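Medimden Opens Sorting Room for Donated Blankets and Cushions

FUNDVILLE – Saturday, February 10, 2024 – Medimden, the household goods charity, has opened a sorting room for donated bedding and soft furnishings at its building on the east side of Fundville. The room will handle blankets, throws, quilts and cushions for families moving into a first home or starting over after a fire, an eviction or a stay in temporary housing.

Until now, bedding was stored with lamps, dishes and small furniture in the main warehouse. Bags were often stacked for weeks before anyone could open them, and families who asked for a blanket were given whatever was nearest the door.

The new room has long shelves, two folding tables and a laundry area with three washers and three dryers. The machines were paid for by Zudwood, a local flooring company, which also gave the lumber for the shelves. Medimden staff built the shelves in January.

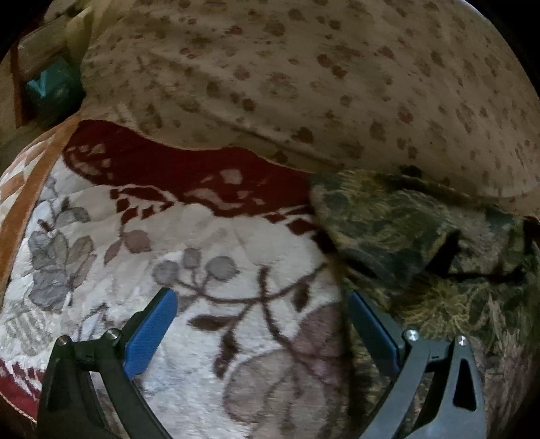 Krishnamoorthy Gounder
Communications Officer, Medimden

Donations to the new room began with a two-week collection at the end of January. Residents left bags at 29 drop-off points across Fundville, including schools, laundromats and the public library. By the close of the collection, Medimden had logged 1,987 pieces, against a goal of 2,000.

"We missed the goal by a handful and I'm fine with that," said Randa Shboul, director of Medimden. "The quality was good. Most of what came in can go straight to a household after a wash."

Plush blankets made up the largest group. Many are printed, with leaves, berries, branches and large flowers among the patterns. Others have bright borders, and red was a common color this year. Shboul said the charity does not set prints aside or try to match sets before they are offered.

"People like to choose," she said. "A mother who came in last month went through every blanket on the table until she found one with flowers on it for her daughter. That took twenty minutes and it was a good use of twenty minutes."

Each piece goes through the same steps. It is taken out of the bag, shaken and checked on both sides for tears, stains and loose seams. Pieces that pass are washed according to the label, dried completely and folded by size. Items with small faults go to a mending table, and items that cannot be repaired are sent to an animal shelter in the county, which uses them for bedding.

Cushions are handled separately. Covers with zippers are taken off and washed alone. Cushions with sewn covers are cleaned by hand, and those with cord piping or ruffles are checked along the trim, where stitching tends to give way first. Medimden cannot take cushions with torn inner linings or crumbling foam.
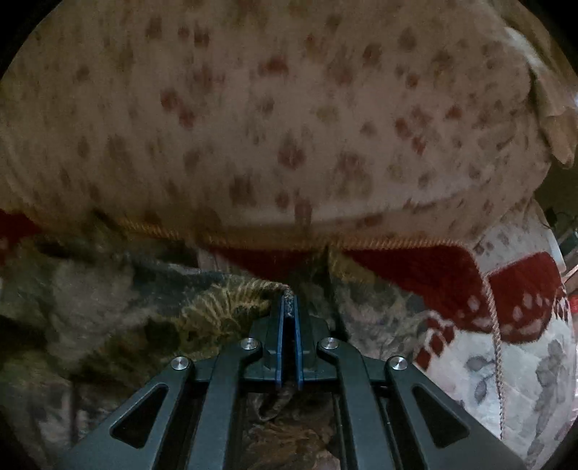

A spotted cushion with golden-tan cord piping, among printed throws and red fabric.

The mending table is run by Endang Gunawan, a retired upholsterer who spent 38 years in the trade. She works in the room on weekday mornings and is teaching basic repairs to a small group of residents, several of whom first came to Medimden for help with furniture.

"Piping is easy to fix if you catch it early," Gunawan said. "You pin it back, you use a strong thread and you take small stitches. If you leave it, the whole edge opens and then the filling starts to move around."

Gunawan said she would welcome donations of upholstery thread, curved needles and plain cotton fabric for patches. Sewing machines are not needed at present.

Families can visit the sorting room by appointment. Each household may choose up to two blankets per bed and up to four cushions. There is no charge, and no paperwork is needed beyond a name, a phone number and the number of people in the home. Referrals from social workers, clergy and school counselors are accepted, but a referral is not required.

Delivery is available inside the city limits for households without a car. Obsa Endale, who manages the Medimden van, said blankets and cushions will be added to the regular furniture routes on Tuesdays and Thursdays.

"Before, we would bring a bed frame and a mattress and then have to come back another day with something to put on top," Endale said. "Now it all goes on the same trip."

Zudwood has agreed to cover the cost of detergent and machine repairs through the end of the year. Stelios Galanis, who owns the company, said his employees asked for the project after helping with a furniture move last fall.

"They saw kids' beds going out with one thin sheet," Galanis said. "They came back and wanted to know what it would take to fix that. The answer was mostly washers and shelves."

A second collection is planned for March. It will focus on twin-size blankets and on throws large enough for a sofa. Donors are asked to wash items first if they can, to use clear bags and to keep pillows for sleeping separate from decorative cushions. Electric blankets, mattress pads and used sleeping pillows will not be accepted.

Bags can also be left at the Medimden building during regular hours. The entrance for donors is at the side, next to the loading door – drivers should ring the bell and wait for someone to come out with a cart.

About Medimden

Medimden collects used furniture and household goods in Fundville and gives them to residents at no cost. It is supported by individual gifts and local businesses.

Media contact: Krishnamoorthy Gounder, Medimden, Fundville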